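4. Setting Up for a Listening Session

This section covers first-time setup of the Waweru archive player for group listening. It assumes the player has been unpacked and registered as described in Section 3. The player ships with 1,978 recordings of coastal dance bands, string groups and wedding ensembles, most of them transferred from reel tape by Victor Muli and Hamisi Kombo.

4.1 Connecting the player

1. Switch off the amplifier and the player.
2. Connect the two audio leads from the LINE OUT sockets on the player to any free input on the amplifier. Do not use the input marked PHONO.
3. Turn the amplifier volume to its lowest setting.
4. Plug in the player and press POWER. The display shows the word Waweru, then the main menu.
5. Switch on the amplifier and select the input you used in step 2.
6. From the main menu choose Tone Check. Raise the volume slowly until the tone is clear in both speakers.

Note: If the tone comes from one side only, swap the two leads at the player end. If the silent side changes, replace the faulty lead.

CAUTION: Many of the early recordings were made at low level and jump in volume when the horns enter. Keep the volume at or below 70 for the first hearing of any recording.

4.2 Placing the speakers

The mono recordings make up the larger part of the collection – 1,016 of them – and they do not need careful speaker placement. The stereo recordings do. Set the speakers the same distance from the rear wall and turn them slightly inward.

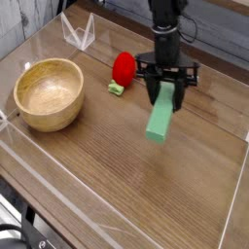 Speakers and player should stand on separate surfaces. Bass guitar and ngoma drums on the Lolludstead recordings carry a lot of low energy, and a light table will pass it into the player and cause a buzz. A solid wooden tabletop is suitable. If the speakers must share the table, put a firm foam block, like the light green one, under each corner of the player, and check that all the blocks are the same height. A clear acrylic panel laid on the wood can rattle at high volume, so remove it or fix it down before you start.

Note: Do not cover the vents on the underside of the player. The blocks go under the corners only.

4.3 Building a program

1. From the main menu choose Program, then New.
2. Enter a name and press OK.
3. Choose Browse and select a style, a band or a town.
4. Highlight a recording and press ADD. Repeat for each recording you want.
5. Press BACK twice to save.

A program can hold up to 2,000 entries, and the same recording can be entered more than once. Long wedding pieces are split into parts. Add every part, in order, or the music will stop in the middle of a verse.

To hear verses with the singer's spoken introduction, set Talk to ON. The Gukum recordings have no spoken introductions – the Talk setting has no effect on them.

4.4 Matching the volume

Programs that mix old and new recordings need leveling.

1. Open the program and choose Level.
2. Select Gentle for string groups and voices, or Full for dance bands.
3. Press OK and wait for the display to show Done.

CAUTION: Do not unplug the player while leveling is under way. The program may be lost and will have to be entered again.

Leveling does not change the original recordings. To return to the original volumes, choose Level, then Off.

4.5 Using the Trametti foot switch

The foot switch is optional and is sold for dance classes. Plug it into the REMOTE socket with the player switched off. One press pauses the music and a second press resumes it. Hold the switch down to return to the start of the recording.

If the switch does not respond, open Settings, choose Remote, and set it to ON. Switch settings for slow practice are described in Section 5.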